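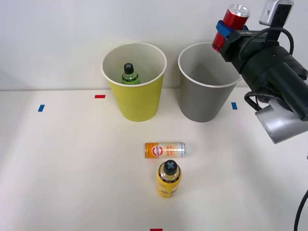
Budport Help Desk
Ticket category: Furniture / Tables / Surface and finish
Product: Wosis table, white top
Opened: Mar 24, 2021
Status: Solved by customer, left open at customer's request

Original message

Hi there! My Wosis table has gone tacky and I'm hoping somebody over there can tell me how to get it back to normal. I bought it in December from your Clundthorpe store and it was lovely for the first couple of months, smooth as a plate. Now anything with a flat bottom grabs hold of it. It's worst toward the back, near the wall, where the yellow paper cup is standing with the little green bottle in it, and the gray paper cup next to it has the same trouble. Pick either one up and there's this tiny peeling noise, and then you get a faint ring of paper fuzz left on the white. It's a gross feeling under your forearm too. I wipe the thing down all the time, so please don't tell me it's just dirty! The table was $71 on sale and I know that isn't a fortune, but I'd like it to last longer than one winter.

What I've tried so far:
Warm water and a sponge. Feels better for an hour, then right back to sticky.
Dish soap and warm water. Same, maybe a bit worse.
Glass cleaner. Streaky AND sticky, do not recommend.
A dry microfiber cloth, which pretty much stopped dead halfway across and wouldn't slide.

Is the finish breaking down? Is this a known thing with the Wosis? Is it covered?

Reply from Budport support

Thanks for getting in touch, and sorry about the table. We don't have other reports of the Wosis top softening. A couple of things would help us narrow it down. Could you tell us which products you normally use on the surface, including any polish or spray? Does the underside of the top feel the same as the upper side? And is the whole top affected, or only part of it? Please don't use acetone, scouring powder or a melamine sponge while we look into it.

Update from me, same evening

OK, I crawled under there with a flashlight like you asked (well, you didn't ask for the flashlight). The underside is totally fine. Dry, smooth, a little dusty. The edges are fine too, all the way along. So it's only the top, and on the top it's patchy. I did what I'm calling the cup test, where I set an unused paper cup down, press gently, count to five and lift. Front left corner, no grab at all. Front right, no grab. Middle, a little. Back strip along the wall, it holds on so well that the table nearly comes up with it. OK, not really, but you get the idea.

I measured the bad strip because I figured you'd ask. It runs 23 inches along the wall side and then fades out. No color change that I can find, and I looked at it sideways with a lamp. From straight above it's just white.

Products: I use the Munro citrus spray. It was recommended on the little leaflet that came with the table, or at least I think it was, I no longer have the leaflet. I spray it on, give it a quick swipe, done. Every day, sometimes after lunch as well. I've been through a whole bottle and started another.

Reply from Budport support

That's very helpful, thank you. The underside being fine makes us think there is something sitting on the surface and the finish itself is OK. Do you happen to know whether your Munro spray is the cleaner or the polish? The bottles look alike. The leaflet for the Wosis says a damp cloth only, with mild soap for spills.

Update from me, next morning

Oh boy. It's the polish.

I've got the bottle in my hand right now and it says "polish" in curly letters under a big picture of a lemon, and then on the back it says to use it once a month and buff until dry. Once a month! Buff! I have been spraying this on twice a day since the winter and leaving it to dry on its own. And I do the spraying from the front, so it all lands toward the wall, and then my quick swipe only ever covers the part I can reach without leaning. So that explains the back strip pretty nicely.

I feel silly, but I also feel better, because it means there may be a nice table under there. Can you tell me what takes it off? I don't want to guess, seeing how my last guess went.

Reply from Budport support

No need to feel silly, we'd mix those two up as well. Please try white vinegar and warm water in equal parts, on a soft cloth that has been wrung out well. Do a small patch first and let it dry fully before judging it. Don't let liquid stand along the edges. If the patch looks dull afterward, stop and let us know.

Update from me

Did the patch! I picked a spot in the middle of the bad strip, no bigger than my hand. Moved the cups and everything else out of the way, which meant more peeling noises and another couple of fuzz rings.

First pass: cloth came away kind of yellowish and felt like the back of a sticker. Patch still tacky.
Second pass, fresh side of the cloth: slid a lot easier.
Third pass: slid like it should. Rinsed with plain warm water, dried it with an old T-shirt, then made myself walk away and have a coffee.

Came back and did the cup test. Nothing! No grab, no noise! I ran a finger from the clean patch out into the uncleaned part and the difference is ridiculous, it's like stepping off a sidewalk into mud. It isn't dull either. If anything it's a touch brighter than what's around it, so of course now I have to do the whole thing or it'll bug me forever.

Update from me, after doing the whole top

All done. It took 80 minutes, and that's with a break in the middle to change the water, which had gone cloudy and smelled like a salad. Some notes in case you get another one of these tickets:

The cloth matters more than the vinegar. As soon as it loads up with polish it only smears the stuff around. I got through a stack of old T-shirt squares and was flipping each one constantly.

The fuzz rings from the paper cups didn't wipe off with everything else. I laid a warm wet cloth over them for 2 minutes and then they rolled up under my thumb into little gray crumbs. No scraping.

I went too wet near the wall at first and some of it ran down behind the table, so I had to pull the whole thing out and dry the baseboard. Wring it out more than you think.

Don't put cups back down until it's properly dry. I was impatient with one and got a brand new ring, just a water one this time, but I said a word.

Cup test this morning: no grab in any corner, none in the middle, none along the back. The paper cups lift straight off and so do cans, and they were never as bad as the cups anyway, I guess because there's so little of the bottom touching. The dry microfiber cloth goes from one end to the other in one push now. I did it a few extra times for fun.

Two questions left, which is why I'd like the ticket kept open for a bit if that's OK. Is it all right to use the polish at all, once a month like the bottle says, or should I give it away? And could you send me another copy of the leaflet? I'd like to tape it inside the cupboard door where the spray lives.

Reply from Budport support

Great news, and thank you for the notes, we've added them to our page on the Wosis. We would skip the polish entirely on this top. A damp cloth is enough for every day. The leaflet is on its way to the address on your order, and the ticket will stay open until you tell us it has arrived.

Update from me

Leaflet hasn't come yet but no rush. Wiped down after lunch with a damp cloth and nothing else, and still no sticking along the back. I'll check in again when the mail comes.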